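Reading time: 1 min

Conneely plans to add two robot arms to its Dundix test kitchen next year, and will ask for the money in March.
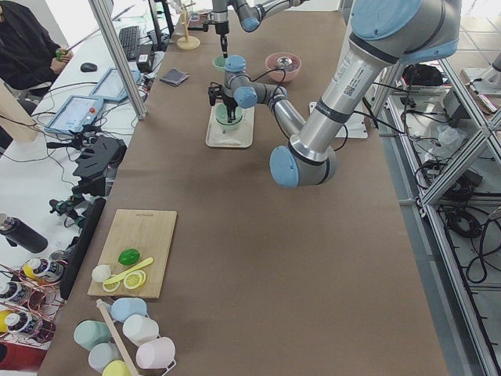 The request covers grippers, spare cables and a service plan as well as the arms. Darragh Tierney, who drew up the budget, said small parts are easy to leave out. Bowls, mugs and a cutting board — the sort of things on the table — have their own line, set at $734.

Quotes from Oken and Alenari are due before the request goes in.

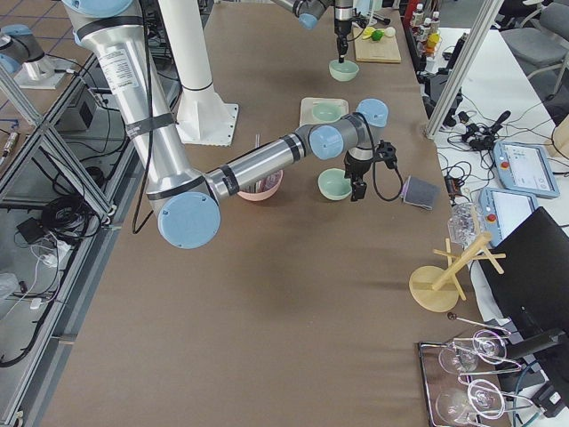
Tierney also wants $1,000 held back for mounting work. Training would be paid for separately.

Contact the newsroom | © Conneely | Back to top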